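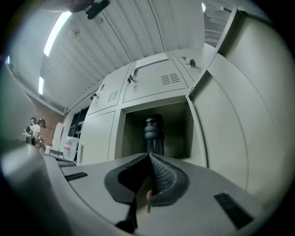 The gray lockers at Bettencourt, with a black bottle stashed in one of the middle compartments.

Lockers are back at Bettencourt!

Jan 10, 2025

Good news for anybody who has been hauling a winter coat, a gym bag and a water bottle from one end of Bettencourt to the other: the lockers are open again. I went over to try them out on the first morning and I'm happy to say I got one (a middle one, my favorite, no crouching and no tiptoes).

If you're new, the old set went away in October when the floor got redone, and we all spent the rest of the fall piling our stuff on the tables by the brick wall. I lost a perfectly good pair of gloves in one of those piles. If you have them, they're brown and I miss them.

The replacements came secondhand from Wemon, the swim club over on the Tiltine side of town, which was clearing out its changing rooms. They're plain gray metal, the good old school hallway kind, with vent slots in the upper doors and latches you can put your own padlock on. I love the vents. Anyone who has left damp sneakers in a closed box overnight will know why! The doors swing out pretty wide, so take a look to your right before you fling one open, especially after the evening classes let out and everybody is in there at once.

The whole lot cost $992, and that includes the truck. Most of it came out of the fall bake sale and raffle, which brought in $2764 (the lemon bars did a lot of the work, if you ask me). Another $300 is set aside for spare latches and a few hooks on the wall for wet umbrellas. I was hoping for a bench too, but I'm told that has to wait for spring.

Day use is free. Bring your own lock, and take it with you when you go home. If you want to keep a locker for the month it's $2, paid at the front desk, and you'll get a tag to hang on the door. Locks left overnight without a tag will be cut off, and the desk has asked me to say that they really mean it this time. Please don't leave food in there either. We all remember the banana.

People have already asked me about size. I got a tall bottle in standing up with no trouble, and my rolled-up mat went in on a slant. A big hockey bag is never going to fit, so those can still go in the back closet, same as before. Just ask for the key.

Skindik, the bike shop next door, is selling small padlocks at the counter for anyone who turns up without one, and they'll take cash or card. I bought a green one so I can find my door again. The desk opens at the usual hours for tags, and the monthly ones are going fast, so don't hang around if you want a middle row!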